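# A Place for Every Plier

*The fitted tool case, long sold as a gift item, is finding a second career in shared buildings.*

At the Serrano residence, a block of 121 rental apartments on the east side of Jonholm, the front desk lends out more than umbrellas. Since March, residents have been able to sign for a household tool case in the same way they sign for a luggage cart or a folding table. The loan period is one evening. The case is expected back by noon the following day, closed and complete.

The second of those conditions has proved the harder to enforce. The building's earlier arrangement, a steel cabinet in the basement with loose tools on open shelves, was retired after an inventory in which fewer than half of the listed items could be located. Screwdrivers had gone upstairs and stayed there. Two tape measures were recovered from the bicycle room. The management office had been replacing small items every few weeks and keeping no useful record of which apartment had last used them.

Natália Amaral, who manages resident services for Serrano, proposed that the cabinet be replaced with cases in which each tool sits in its own molded slot. The office purchased 11 of them. Her reasoning was practical: a desk clerk with a line of people waiting will not read a printed checklist, but can open a lid and look for a gap.

"We had a very good list," Amaral said. "It was laminated. It hung inside the cabinet door, and I do not believe it was consulted after the first week."

The format is a familiar one. Two halves open like a book and close with a zipper. Hand tools are held in black foam on either side of the hinge, with cavities cut or molded to the outline of each piece. Bright handles are common, and they serve a purpose in a shared case, where a dark grip on dark foam is easily overlooked under lobby lighting. 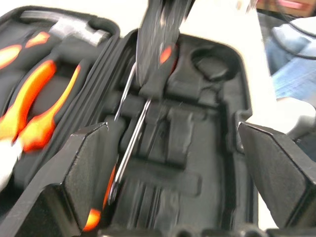 *Orange and yellow grips stand out against the black foam of an open tool case.*

Fitted foam has its critics. Tradespeople tend to regard it as wasteful of space, and the objection is fair. A canvas bag of the same size will carry considerably more, and will accept a tool of any shape. A molded tray accepts only the piece it was made for. When a pair of pliers breaks and is replaced with another model, the new pair may not seat properly, and the lid will bulge or refuse to close.

Serrano encountered this difficulty within the first season. A replacement wrench from Zamer, a local hardware supplier, was slightly too long for its channel. The maintenance staff trimmed the foam with a craft knife, which solved the problem for that case and left a ragged edge that has since begun to crumble. Amaral's office now keeps one complete case in reserve and draws spare tools from it, so that every piece matches its slot.

Cleaning requires some attention as well. Foam holds sawdust and plaster, particularly in the narrow grooves meant for screwdriver shafts. The desk staff use a soft brush and a handheld vacuum on Thursdays, when loans are lightest. Water is avoided, and oily tools are wiped before they go back.

The records kept at the desk offer a modest portrait of apartment life. Up to 175 loans have been logged in a single month, with the heaviest demand in the first days, when new tenants arrive. Bed frames account for much of it. Curtain rods and loose cabinet hinges follow. One resident on the fourth floor borrowed a case on six consecutive evenings while assembling a wardrobe, and was eventually advised to buy one.

Other properties have taken an interest. Brosel, a student housing operator with two buildings near the rail station, began a similar program this summer with a smaller case intended for furniture assembly. Its managers chose to remove the hammer from each set after consulting the floor supervisors, and the vacant recess has become a customary place for residents to leave leftover screws. The supervisors empty it when the case is returned.

Serrano has made one further change. Each case is now opened twice at the desk, once when it goes out and once when it comes back, with the resident present on both occasions. The inspection takes less than a minute. Missing pieces are noted on the loan card and the resident is given until the end of the week to return them before a charge is applied.

The basement cabinet remains in place. It currently holds paint.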